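Sallomia 深煎りブレンド、最近味変わった?
コーヒー豆・器具 雑談板 > 豆と焙煎

投稿者:mamedaifuku
3月4日

タイトル通りです。Sallomiaの深煎り、ここ2袋続けて妙に酸っぱい。前はチョコっぽくて牛乳に負けない感じだったのに。淹れ方は変えてないつもり。ミルはBinddenの手挽き、ドリッパーは円すい、豆15g、お湯220ml。
同じ人いますか。それとも自分の舌?

#2 kawabata_drip
うちは変わらず。先月買った200g袋だけど普通に苦い。
ロット差じゃないの。焙煎日いつ?

#3 mamedaifuku
>>2
袋の裏のシールがかすれてて読めない。買ったのはGustportの通販。届いてすぐ開けた。

#4 nemui_neko
焙煎したてすぎて味が出てない説。深煎りは一週間くらい置いた方が好き。

#5 kawabata_drip
>>4
それで酸っぱくはならんでしょ。ガスで粉が浮いて薄くなるのはある。薄いのを酸っぱいと感じてる可能性ならまあ。

#6 nemui_neko
>>5
いやだから薄い=酸っぱく感じるって話をしてるんだけど

#7 oyuwakashi
湯温は?季節で結構変わるよ。冬場の台所、ポットに移した時点でかなり下がる。うちは測ったら思ってたより低くてびっくりした。サーバーもドリッパーも冷えてるとさらに。

#8 mamedaifuku
>>7
測ってない…。沸騰→細口に移す→すぐ。ずっとこれ。
温度計買うか迷ってる。

#9 tetsubin88
温度計より先に挽き目。手挽きは使ってるうちに調整ネジが緩む。Binddenの古いやつ持ってたけど、半年でだんだん粗くなってた。気づかなかった、毎日ちょっとづつだから。
一回全部ばらして締め直してみ。ばらすときバネ飛ぶから注意。自分は冷蔵庫の下に入って30分探した。

#10 mamedaifuku
>>9
まじか。買ってから一度もばらしてない。
ちょっとやってみます

#11 usucha
横からすみません、そもそもSallomiaって去年の10月に配合変わってませんでしたっけ。袋の色がちょっと濃くなったとき。店の人がそんなことを言ってたような。自信なし。

#12 kawabata_drip
>>11
袋は変わったけど中身同じって聞いたぞ。ソースは俺も店の人。

#13 usucha
>>12
店の人どうしで割れてる

#14 tetsubin88
配合変えてたら商品名の下に何か書くでしょ普通。書いてないなら同じ。

#15 oyuwakashi
>>14
書かないとこ多いよ。ブレンドなんて産地の作柄で毎年いじるもの。味を揃えるためにいじるわけで、いじったから味が変わるとも限らない。

#16 tetsubin88
>>15
それはそうだけど、いま聞かれてるのは味が変わったかどうかで。

#17 shiomusubi
ROMだったけど書く。うちも酸っぱく感じた組。ただし自分は水を変えた直後だった。浄水器のカートリッジ新しくしたら全部の豆が明るい味になった。浅煎りはむしろ良くなったので戻してない。
深煎りだけ別の水にするのも面倒で、結局深煎りを飲まなくなった。

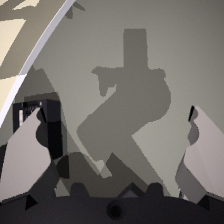 #18 usucha
あの、開封した豆って冷凍庫に入れちゃっていいんですか?

#19 shiomusubi
小分けにして密閉すれば大丈夫。一回分ずつ袋に入れて、凍ったまま挽く。出したり戻したりすると結露するから、出した分は使い切る。

#20 nemui_neko
冷凍は香り減る派です。常温の缶で二週間で飲み切る方が絶対うまい。

#21 shiomusubi
>>20
二週間で飲み切れる人はそれでいいと思う。うちは一人なので一袋にひと月かかる。常温だと後半が別物。

#22 nemui_neko
>>21
100gずつ買えばいいのでは

#23 shiomusubi
>>22
送料…

#24 kawabata_drip
送料はでかい。Gustportは4,000円以上で無料だから、みんなまとめ買いして冷凍する流れになる。よくできてる(悪い意味で)

#25 mamedaifuku
ミルばらしました。>>9さんの言うとおりネジ緩んでた。あと内側に古い粉がびっしり…。見なかったことにしたい。
刷毛で掃除して、締め直して、前より8クリック細かくして淹れたら、苦い!戻った!
と言いたいとこだけど今度はちょっと渋い。

#26 tetsubin88
>>25
ほらね。
渋いのは細かすぎ。2クリックずつ戻しながら好きなとこ探して。一気に動かすと分からなくなるよ。

#27 oyuwakashi
>>25
挽き目が細かくなると落ちる時間も延びるから、そこも見て。全部で3分超えてたら粗くする。あと最後の方は落としきらないで外す。最後に落ちてくるとこが渋い。

#28 mamedaifuku
>>27
時計見たら3分50秒だった。長いですね。
いつも落としきってた。もったいなくて

#29 usucha
落としきる派です…渋いのあれのせいだったのか。

#30 kawabata_drip
落としきっても別に平気だけどな。粗めならそんな気にならん。外す外さないは好みの範囲。

#31 oyuwakashi
>>30
粗めならね。今は細かくした話なので。

#32 yamabiko_k
話ぶった切るけど深煎り好きならAmbayeのフレンチも試してほしい。Sallomiaより油っぽくて甘い。牛乳入れるなら断然こっち。
欠点はミルがベタつくこと。あと袋のチャックがすぐ馬鹿になる。自分は輪ゴムで止めてる。

#33 tetsubin88
>>32
Ambayeは焦げ臭くて無理だった。あれは豆じゃなくて炭

#34 yamabiko_k
>>33
炭は言いすぎでしょ。アイスにしてみて。濃いめに出して氷で急冷。印象変わるから。

#35 tetsubin88
>>34
アイスなら許す。買わないけど。

#36 nemui_neko
牛乳に合わせるなら豆より濃さだと思ってる。お湯減らすだけでだいぶ違う。220も入れたらカフェオレには薄い。

#37 mamedaifuku
>>36
ブラックと牛乳入りと同じレシピでやってました。牛乳のときは150にしてみます。
>>32 Ambaye気になる。次に4,000円いかせるとき一緒に頼むかも。

#38 shiomusubi
結局、配合変更の件はどうなったの

#39 usucha
Sallomiaに問い合わせフォームから聞いてみました。返事まだです。

#40 kawabata_drip
ミルで直ったんなら関係なかったってことでは

#41 usucha
>>40
でも気になるので…。それに>>17さんのは水だったわけだし。

#42 mamedaifuku
2日目報告。2クリック×2回戻して、2分50秒で落ちた。渋み消えた。チョコっぽいの戻ってきた気がする。牛乳150mlレシピもよかったです、濃い。
前の袋の残りも同じ設定で淹れたら普通においしかったので、豆のせいにしてすみませんでした。
ミル掃除は月1でやります。たぶん。

#43 tetsubin88
>>42
絶対やらないやつ

#44 usucha
返事来ました。「季節ごとに配合比率の微調整を行っております」だそうです。

#45 kawabata_drip
>>44
どっちとも取れるw

#46 oyuwakashi
>>44
問い合わせ乙です。まあそういう返事になるよね。
ちなみに手挽きの掃除、刷毛は固めの歯ブラシでも代用可。水洗いは錆びるからやめといて。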